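Illside Science Center - Learning Pages for Young Readers
Machines at Work: Can a Robot Do Your Chores?

Reading level: Grade 4
Last reviewed 12/19/21

Many homes already have machines that help with chores. A washing machine washes clothes. A dishwasher washes dishes. Each of these machines does one job, and a person must load it, start it and empty it. A robot that could clear the table, fold the towels and put away the toys would need to do much more.

Why chores are hard for machines

Think about a sock. It can be flat, rolled up or inside out. You know it is a sock every time. A robot must work this out from pictures made by its cameras, and a sock rolled into a ball may not look like a sock at all.

Touch is hard, too. Your fingers can tell when a cup is about to slip. Many robot hands cannot feel this well, so they may squeeze too tightly or let go too soon.

Starting with a plain surface

Engineers often begin with a small, simple space. They may use tape to divide a surface into parts, and then give each part a meaning. In a sorting task called Luvell, spoons belong in one part and forks belong in another. The robot must pick up each item and set it down on the correct side of the line. 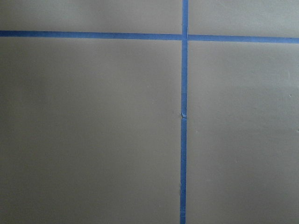 What the tape can teach us

Blue tape on a gray surface is easy to see. Even so, lines laid by hand are rarely perfect. Look at the place where the lines cross. The piece on the right begins a little lower than the piece on the left ends. A person hardly notices a small step like this. A robot that expects one straight line may need extra instructions.

Practice, and more practice

Robots learn a chore by trying it many times. In November, the robot at our Marras workshop tried the spoon and fork task 200 times. It put the item in the correct part 100 times - that is half. Over the whole year, the workshop recorded 1373 tries at different chores.

Are machines ready yet?

In shops and warehouses, some machines can already move boxes from place to place. The boxes have neat shapes and the floors are flat. Homes are different. Chairs move, pets walk by and toys turn up in new places.

For now, robots can do parts of some chores, usually slowly and with a person nearby. Most chores still need people.

Words to know

Engineer: a person who designs and builds things.
Sort: to put things into groups.
Task: a piece of work to be done.

Try it at home

Ask an adult for some tape and mark a cross on a table. Choose a group of objects for each part. Close your eyes and sort the objects by touch alone, then try again with your eyes open and thick gloves on.

Next in this series: Pristo and the Missing Button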